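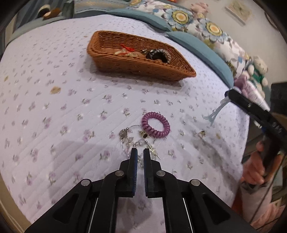 About Us

Brarkska makes and repairs keyrings, bag charms, beaded bracelets and other small personal accessories. The company was established by Ayten Demirtaş, who began by mending broken clasps for colleagues and later rented a single workbench above a dry cleaner's shop. Today Brarkska employs 17 people in two rooms of the Mofokeng Building and serves customers by mail and at the front counter.

What We Do

Our work falls under two headings, the charm line and the repair service.

The charm line consists of small metal pendants, bells, beads and tassels that may be bought singly and added to a ring, a cord or a bracelet. The current catalog lists 179 pieces. A customer may choose a wire hoop and have it filled at our counter, or may order the parts and assemble them at home. Each order is packed with a printed card showing how to open a jump ring without pulling it out of shape. The ring should be twisted sideways with two pairs of pliers, and closed the same way.

The repair service accepts items from any maker. Most of what we receive is of modest price and considerable personal value: a bracelet worn every day until the elastic gave way, a tassel that has come off its cap, a coin pendant whose loop has worn through. We replace clasps, restring beads, reattach loose charms and supply new split rings. We do not resize finger rings or set precious stones, and customers who need that work are referred elsewhere.

Our History

In her first year Ms. Demirtaş completed 100 repairs, each entered by hand in a green ledger that remains at the front counter. Erhan Tatlı joined the company as its second employee and is now Director of Operations. Under his management the repair records were moved to a numbered ticket system, and the charm line was separated from the repair bench so that new stock and customers' own property are never handled at the same table.

The company moved to its present address in September, after the earlier premises became too small to hold the drying racks used for enamel pieces. The new workshop has north-facing windows, which the stringing staff had requested for many years.

Care and Storage

Brarkska receives many inquiries about the keeping of small accessories at home, and the following guidance is offered to all customers.

Collections should be emptied out and looked over twice a year. A bed with a plain or lightly patterned cover is a suitable place for this, as beads do not roll far on quilted cloth. Silver-colored and gold-colored pieces are best stored apart. A shallow wicker basket is acceptable for bracelets and tassels in regular use, although very small charms can slip through an open weave and should be kept in a lidded tin or a cloth pouch.

Coiled plastic key bracelets may be wiped with a damp cloth and a little dish soap. They should be left in their natural coil and kept off radiators and car dashboards. Thread tassels should be hung, or laid flat with the strands straight. Metal charms need only a dry cloth – commercial dips can strip a plated finish and are not recommended.

Workshops and Schools

Our Zorora program offers beginner classes in stringing and simple metalwork. Classes are held in the rear room at 6:30 p.m. and are limited to eight participants. More than 700 people have completed the introductory course. Participants aged ten to fifteen must be accompanied by an adult. Tools are provided, and participants are welcome to bring a broken item of their own to mend during the second hour.

Our Partners

Boxes and pouches for the charm line are supplied by Clandar, a packaging firm located on the floor below ours. Offcuts of cord and unmatched beads are set aside each month and given to local classrooms on request. Teachers may apply in writing to Mr. Tatlı.

Visiting Us

The front counter is open from 9:00 a.m. to 4:30 p.m. Repairs left before noon are assessed the same day, and a written estimate is provided before any work begins. Finished repairs are held for 90 days.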